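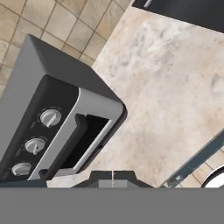

Posted by Urholm in Simulation, Grippers
April | 4 comments

I spent most of this month comparing two grippers on the same simulated kitchen job, and I want to write down what I found before I change the setup again. The job is opening the door of a toaster oven on a countertop. The arm stays the same, the kitchen stays the same, and the wrist camera stays bolted to the same place behind the fingers. Only the gripper and the controller change.

The two grippers are both models I had on disk already. One is the Bratia, a parallel jaw with angular fingers and flat inner faces. The other is the Cozma, which has narrower fingers with a rounded tip and a bit of give in the joint. I ran each of them 200 times with the position controller I normally use. Then I ran a smaller batch with a force-limited controller I wrote for the Mirnau arm last winter and never finished testing.

I picked the oven door because the handle is awkward. It is long and dark, and behind it is a window that is nearly black. From the wrist camera there isn't much contrast between the two. The silver around the door helps, and so does the shadow the handle throws on it, but a shadow moves when you move the light, so I didn't want anything in my pipeline depending on it. The knobs are easy by comparison. They are pale discs on a black panel and my detector finds them at almost any angle. The tiny markings around them are mush at the resolution I use, so reading a dial setting from this camera is out.

The first problem was the camera, before either gripper touched anything. With the wrist rolled, the oven comes in at a steep slant and the handle runs diagonally across the view. My handle detector was tuned on level views. It would find the long edge of the top panel and report that as the handle, with high confidence, and the arm would go and press on the corner of the oven. I lost two evenings to this. The fix was dull. I rotate the camera picture back to level using the wrist angle before the detector sees it, then rotate the answer back again. I should have done that at the start.

The second problem was how much of the view the gripper itself takes up. The base of the gripper fills a plain gray band along the bottom and the fingers stick up in front of it. Anything close to the fingertips is partly hidden right when you most want to see it. I mask that area out now. The mask for the Bratia is bigger because the fingers are wider, and that cost me some views where the lower end of the handle was behind them. The Cozma hides less.

Results with the position controller, then. The Bratia got hold of the handle more often than the Cozma did. I expected the reverse. The flat faces seem to forgive a bad approach angle, and if the fingers straddle the bar at all they tend to close on it squarely. The Cozma would often touch with one fingertip first, slide along the bar, and end up gripping nothing. When it did get a good grip it held on through the whole pull, though, and the Bratia did not. A door swings on an arc, and the flat jaws want to stay flat. Partway down they start to twist against the bar and pop off.

I tried three things for the twist. Lower friction on the pads made the grip worse everywhere. Letting the wrist rotate along with the door worked, but only if I told it where the hinge was, and I don't want to tell it. Loosening the grip once the door has started to move worked best and needed no extra knowledge. The fingers become more of a hook than a clamp at that point. I use a fixed delay of 12 control steps before loosening. That number came from trying a few and keeping the one that failed least, so don't read anything into it.

The force-limited controller changed the picture for the Cozma more than for the Bratia. With a cap on sideways force, the one-finger contact stops being a disaster. The finger touches, the arm gives, and the other finger comes around. The misses dropped enough that the two grippers are close now. It is slower. The approach takes nearly twice as long and you can watch it hunting near the handle.

One bug worth mentioning in case you use a similar setup. At seed 891 the arm drove straight through the counter and came out the other side with no contact reported. I thought it was the new controller. It was the collision shape on the counter, which had a gap along the edge that you can't see because the visible marble covers it fine. I had been looking at a nice stone surface for weeks with nothing solid under part of it. I rebuilt the collision shape and reran everything from the beginning, so all of the above is from after the fix. The old results are deleted.

I haven't tried any of this on the real arm. The simulated handle is perfectly rigid and the hinge has the same stiffness every time, and neither of those will be true of the oven I can get my hands on. I also suspect the lighting is too kind. Metal trim in a real kitchen throws glare that I don't get in the renders, and the detector has never seen it.

For now I'm keeping the Bratia as the default with the loosening trick turned on. If I move on to the knobs I'll probably switch to the Cozma, as the raised bar across the upper knobs is small and the wide fingers have trouble lining up with it. I did a handful of quick tries by hand with the keyboard and the wide fingers kept bumping the panel first.

Next is mounting a second camera off the arm, somewhere up and to the side, so there is a view of the handle that the fingers can't block. I've been putting it off because it means recalibrating everything. The config files for both grippers are in the usual folder if you want them, and the mask files are next to them. Use the newer Bratia mask. The old one is off by a few pixels on the left side.

Search this blog
Type and hit enter

Recent posts
Rolling the wrist camera back to level
Force limits on the Mirnau arm, part 2
Why I stopped tuning friction first
Cozma fingertip model, updated
Cabinet doors and drawers with the Bratia
Keyboard teleop that doesn't drift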